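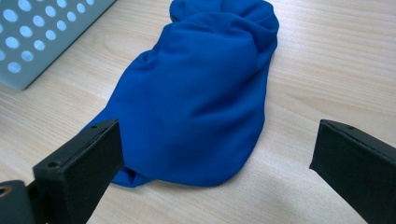
December 2018, Irton bench

Finger closed on nothing again. Run 227, blue cloth, jaws came together short of the near end of the pile and the controller logged a good grasp. It then carried its good grasp of air over to the drop point and opened. The log is perfectly happy with itself.

Theophilus reckons it's the cloth: smooth, dark in the depth map, hard to find the near edge. Maybe. I'd believe it more if the towel runs in April hadn't done the same thing, and those were white. The Prutent people say their grasp check is reliable on soft goods. I've asked twice what they tested it on and have had a brochure both times.

What I did:
– Jogged the jaws shut with nothing between them. Width reads 2653 counts. Threshold for "object held" is 2650. So three counts of slop and an empty hand passes.
– Re-zeroed, closed again, 40 times. Drifts up as the motor warms.
– Raised the threshold to cover the drift. Now it misses a single layer of cloth, so that's no fix either.

Bigger worry is the force limit. Someone has it at 500 in the config and Flonditthorpe's sheet doesn't give units. Abena put it back to the default and taped a note on the e-stop box. Please leave both alone. Hands stay off the table while the arm is live, including for straightening the fabric – I'm looking at myself as well.

Addo wants the success figure by the end of the month. I won't give one off these logs. Every "held" before today needs checking against video, and I don't expect to enjoy the result.

Still to do: current draw at close, warm and cold. Find out who changed the limit.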